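Hekbyについて

ホーム / Hekbyについて / 箱のこと / 教室 / お問い合わせ

こんにちは、Hekby(ヘクビー)のオットー……と呼ばれがちですが、正しくはオッタル・トルヴィク(Ottar Torvik)です。日本語で書くと落ち着かない名前ですよね。Hekbyの代表で、荷造り係で、電話番で、このページを書いている人間でもあります。

会社案内というと、沿革の表があって、代表挨拶があって、スーツの写真があって、という順番になるのでしょうが、うちの場合はダンボール箱の話しかすることがありません。なので最初から最後までほとんど箱の話です。長いです。お茶でも淹れてからどうぞ。

何をしている会社か

ひとことで言うと、荷造りの会社です。引っ越し屋さんではありません(よく間違われます!)。トラックは持っていないし、運ぶのは運送会社さんにお願いしています。うちがやるのは、その手前の部分です。箱を選ぶ、組み立てる、詰める、隙間を埋める、閉じる、宛名を書く。それから、そのやり方を人に教える。

お客さまは、小さなお店をやっている方がいちばん多いです。器の作家さん、古本屋さん、焼き菓子の通販を始めたばかりの方、あとは楽器の修理をしている方。注文が増えてくると、梱包って本当に時間を食うんですよ。夜の11時に台所の床に座って、テープの端っこを爪で探している。あの時間をうちが引き受けます、という仕事です。

もうひとつは「箱の教室」。こちらは自分で詰めたい方向けで、会社の新人研修に呼ばれることもあれば、学校の授業の一コマをもらうこともあります。教室のことは後のほうで書きますね。

名前の由来

Hekbyという名前に深い意味はありません。期待して聞いてくださる方が多くて、毎回申し訳なくなります。最初に借りた部屋の前の住人が置いていった木箱に、HEKBYと焼き印が押してあったんです。調べても何の会社かわからなかった。地名かもしれないし、人の名前かもしれない。でも字面が箱っぽいなあと思って(私だけでしょうか)、そのままもらいました。木箱は今も事務所にあって、テープの芯入れになっています。

始めるまで

日本に来て最初に働いたのが、輸入食器を扱うVerstraete(フェルストラーテ)という店でした。店といっても売り場は小さくて、裏の倉庫のほうがずっと広い。私は日本語がまだあやしかったので、当然、裏です。毎日、皿を出して、検品して、また包む。

そこで先輩にものすごく叱られたことがあります。深皿を上向きに重ねて、間に薄紙を一枚ずつ挟んで、きれいに積んだつもりでいたんです。見た目は美しかった。先輩は箱を持ち上げて、耳のそばで軽く振って、「鳴ってる」と言いました。それで全部やり直し。皿は立てて入れるものだということを、そのとき初めて知りました。レコードみたいに、縦に。縁で力を受けるから割れにくい、と言われて、半信半疑でやってみたら音がしない。

あれから私は箱を振る人になりました。今でも振ります。スーパーで買った卵は振りません。

独立したのはその何年か後で、最初の注文はVerstraeteの常連さんから来た、花瓶の発送でした。花瓶は2本。料金の決め方もわからなくて、結局、材料代とコーヒー代くらいしかもらわなかった気がします。でもその方が知り合いに話してくださって、その知り合いがまた別の人に話して、気がついたら廊下まで箱だらけになっていました。大家さんに廊下は共用部だと言われて、引っ越しました。自分の引っ越しの荷造りは、びっくりするほど雑でした。

箱について

ここからが本題です。ようやく。

ダンボール箱というのは、届いたときは平たい板の束です。それを開いて、底を閉じて、テープを貼ると箱になる。単純なんですけど、この「底を閉じる」のところで、もう性格が出ます。短いほうのフラップを先に折って、長いほうを後から重ねる。長いフラップ同士の合わせ目がぴったり揃うように、指で寄せながらテープを貼る。合わせ目に隙間があると、そこだけテープがへこんで、重いものを入れたときに割れてきます。

四枚を互い違いに差し込んで、テープなしで閉じるやり方がありますよね。風車みたいになるあれ。便利だし、私も家では使います。でも発送には使いません。持ち上げたとたんに真ん中が抜けて、本が足の甲に落ちたことがあるので。ハードカバーでした。

テープは、うちは底に十字、重いものならHの形に貼ります。端は側面に手のひらの半分くらい折り返す。ケチると剥がれます。逆に、ぐるぐる巻きもおすすめしません。開ける人の身になってみてください! カッターを深く入れることになって、中身まで切れてしまう。以前、お客さまの毛糸がそれで大変なことになりました。

箱の大きさは、中身より少しだけ大きいもの。その「少し」をどう見るかが難しくて、教室でもいちばん質問が出ます。私の答えは、割れものなら全部の面に緩衝材をしっかり入れられる余裕、本なら余裕はほとんどいらない、服なら箱じゃなくて袋でもいい、です。大きすぎる箱に小さいものをぽつんと入れて、紙を山ほど詰めるのは、材料も送料ももったいない。かといって、ぱんぱんに詰めて上のフラップが膨らんだ箱は、積めません。積めない箱は運ぶ人に嫌われます。

中古の箱の話もよく聞かれます。使っていいです。ただ、角がつぶれて柔らかくなっているもの、濡れた跡のあるものは、押し入れの整理に回してください。前の宛名は必ず剥がすこと。剥がれなければ紙を上から貼る。バーコードが残っていると、荷物が昔の住所に旅立ってしまうことがあります(ありました。戻ってくるまで生きた心地がしませんでした)。

作業台のこと

見学に来た方に意外がられるのが、台に布を敷くことです。

理由は、まず音。板の上に器を置くと、どれだけそっと置いてもコツンと鳴ります。布があると鳴らない。一日やっていると、この差で疲れ方が違います。それから、小さいものが見つけやすい。無地で色の濃い、あるいは鮮やかな布だと、剥離紙の切れ端とか、小さなネジとか、ピアスの片方とかがすぐ目に入るんです。白い布で始めて、透明のテープの端も白い紙くずも全部見失って、それ以来、色のある布ばかり使っています。

布は大きめがいいです。縁から垂れるくらい。箱を滑らせて手前に引くとき、台の角に引っかからずにすみます。ただし、垂らしすぎると椅子に巻き込むので、ほどほどに。

作業の前には、台の上に空の箱だけを置いて、フラップを全部外に開きます。内側に倒れてくるフラップがあったら、外へ折り返してくせをつけておく。これをやらないと、両手に茶碗を持った状態で肘でフラップを押さえる羽目になります。私はいまだに急いでいるとこれを飛ばして、肘で押さえています。

詰める順番

順番は、重いものが下、軽いものが上。ここまでは皆さんご存じです。

そのひとつ前に、空の箱の底に緩衝材を敷くのを忘れる方が本当に多い。底は、床に置かれるたびに衝撃を受ける面です。丸めた紙をふんわり敷いて、手で押して、少し戻ってくるくらい。ぺったんこの新聞紙を重ねただけだと、ほとんど効きません。

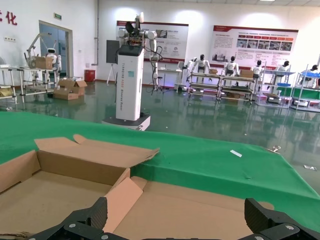 それから、個別に包んだものを外側から内側へ。まず壁ぎわに平たいものや丈夫なものを立てて、真ん中に繊細なものを入れます。真ん中がいちばん守られる場所なので、迷ったら大事なものを真ん中へ。コップの中は空っぽのままにしないで、紙を詰める。急須の蓋は別に包む。蓋をセロテープで本体に留めるのはやめてください、絵付けが剥がれることがあります。

途中で一度、軽く箱を揺らして、動くところを探します。動いたら埋める。全部入ったら上にも紙を敷いて、フラップを閉じて、もう一度。鳴らなければ完成です。鳴ったら開ける。テープを貼る前に振るんですよ、貼ってからだと面倒になって、聞こえなかったことにしたくなるので。

入れたものは、メモにも書きます。うちでは細長い紙に中身と包んだ人の名前を書いて、いちばん上に入れてから閉じます。開ける方がまず目にするのがその紙です。「青い鉢、蓋は右の包み」とか、そんな程度のことしか書いていませんが、これがあると緩衝材と一緒に蓋を捨ててしまう事故が減ります。お礼の手紙をつけたいというお客さまには、その紙の裏を使ってもらったりもします。

箱の教室

教室は、最初は自分のためでした。繁忙期に手伝ってくれる人が欲しくて、近所に声をかけて、やり方を教えた。そうしたら手伝いより習うほうが楽しいと言われてしまって、そのまま教室になりました。手伝いは別に募集しました。

今やっているのはこの三つです。

はじめての箱
組み立て、テープ、詰め方をひと通り。手ぶらでどうぞ。最後に、ご自分で詰めた箱を私が腰の高さから落とします(中身はうちの練習用の皿です、安心してください)。悲鳴が上がります。

お店の発送
通販をしている方向け。商品を持ってきてもらって、箱の大きさと緩衝材を一緒に決めます。定員5名。少人数なのは、全員の商品を台に広げると場所がなくなるからです。

出張
会社や学校へうかがいます。25名まで。台か、しっかりした机と、床に箱を置ける場所があれば、部屋はどんなところでも構いません。

出張は場所がいろいろで面白いですよ。体育館でやったときは、テープを引っぱる音がものすごく響いて、みんな途中から笑っていました。逆に図書館の集会室は、あの音が申し訳なくて、音の出にくいテープを慌てて買いに行きました。少し高いけれど、それ以来ずっと使っています。

学校で教えると、子どもたちは大人よりずっと早く覚えます。最後に余った箱で基地を作り始めるので、片づけの時間は長めにもらっています。箱を畳むときは、底のテープをカッターで切ってから平らにすること。引っぱって剥がすと表面の紙が一緒にめくれます。畳んだら大きさを揃えて、紐は十字に。これも教室の中身のうちなんですが、疲れてきた頃にやるので、だいたい紐がゆるいです。

一緒にやっている人たち

箱そのものは、Larbridge(ラーブリッジ)という小さな工場にお願いしています。規格の箱もありますが、細長い楽器用とか、浅い額縁用とか、変な寸法を頼んでも嫌な顔をされない。電話口でため息は聞こえます。一度にまとめて作るのは500枚で、届く日は朝から場所を空けて待ちます。平たい束とはいえ、かさばるんです。

緩衝材のほうはFlastitz(フラスティッツ)という名前で、自分たちで作り始めました。蜂の巣みたいに切れ目の入った紙で、引くと伸びて、器にくるっと巻けます。プラスチックの気泡シートを全部やめたわけではなくて、水気のあるものや、とても重い石のものには今でも使います。でも器や本なら紙で足りるし、開けた方がそのまま古紙に出せる。色は茶色だけです。ピンクが欲しいという声をたくさんいただいていて、考え中です。もう長いこと考え中です。

Verstraeteとは今もおつきあいがあって、例の先輩がときどき遊びに来ます。来ると必ず、棚に並んだ出荷前の箱をひとつ取って、耳のそばで振ります。何も言わずに戻されると、その日は一日うれしい。

よく聞かれること

一箱だけでも頼めますか。頼めます。最初の花瓶も小さなご依頼でした。

持ち込みはできますか。できますが、先に連絡をください。私が教室に出ていると、事務所が閉まっています。

割れたことはありますか。あります。ないと言いたいところですが、あります。そのときはすぐにお知らせください。できれば箱と中の紙も捨てずに取っておいていただけると、どこに力がかかったのかがわかって、次に直せます。

動物は送れますか。送れません。ぬいぐるみは送れます。

引っ越しの荷造りだけお願いできますか。お部屋の広さと時期によります。11月は年末の贈りものの準備が始まって台が全部埋まるので、その前に声をかけていただけると助かります。

ご連絡

お問い合わせのページからどうぞ。送りたいものの縦、横、高さと、だいたいの重さ、それから割れるか割れないかを書いていただけると、お返事が早くなります。写真はスマホで撮ったもので大丈夫です。手のひらを横に置いて撮ってもらえると、大きさがわかってうれしいです。

電話でも構いませんが、テープを貼っている最中だと両手がふさがっていて出られません。折り返します。

2018年5月20日 オッタル・トルヴィク

追記:練習用の皿が減ってきました(落とすので)。欠けていても、柄がばらばらでも、使わないお皿があれば引き取ります。送っていただくときの箱は、もちろん振ってみます。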